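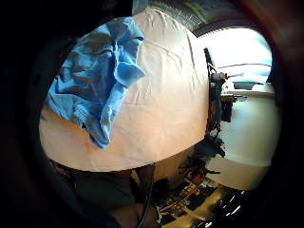

Zasent tooling group, minutes of the technical meeting
January 18, 2019
Present: perception, planning and tooling leads; Brollby by phone
Apologies: Verwood

1. Matters arising
The October action on log compression is closed. The action on the calibration file format stays open.

2. Pose tracking
The Győri branch now drops to inertial-only tracking when a near surface covers most of the fisheye view. Pale cloth gives the tracker few usable corners, and blur during fast wrist turns makes it worse. The current build waits 11 frames before it flags a loss. Agreed to make this a parameter and to write the flag to the log header.

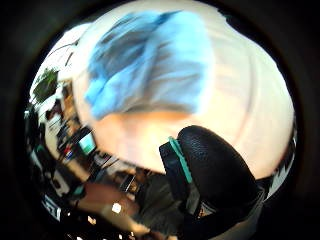
Replay of the cloth episodes was run on both branches. The old branch recovers only when it sees room features again. The new one holds its last good map for 90 frames and then relocalises. Drift over that interval has not been measured. Tooling to add a drift column to the replay report.

3. Marker detection
The detector rejects tags at steep angles near the rim of the lens. The reject threshold was set for flat images and never revised. Proposal: undistort the corner patches only, leaving the full image as it is. Cost on the test machine is 20 ms per image, against a budget of 30 ms for the whole perception step. 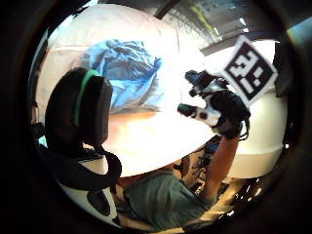 Brollby objected that this leaves too little for the cloth segmentation, and asked whether the detector could run on every second image with the tracker filling in between. Planning had no objection provided timestamps are kept per image. To be tried on the Győri branch first.

4. Planner
Fold waypoints are still exported in the camera frame. To be changed to the base frame before the next merge. Old files will need the conversion script.

5. Actions
Perception: loss parameter, corner patch test, half-rate detector.
Tooling: drift column, conversion script.
Planning: waypoint export.
Verwood: calibration file format, carried over.

6. Any other business
Nightly builds fail when the log disk is full. Tooling to add a check at start-up.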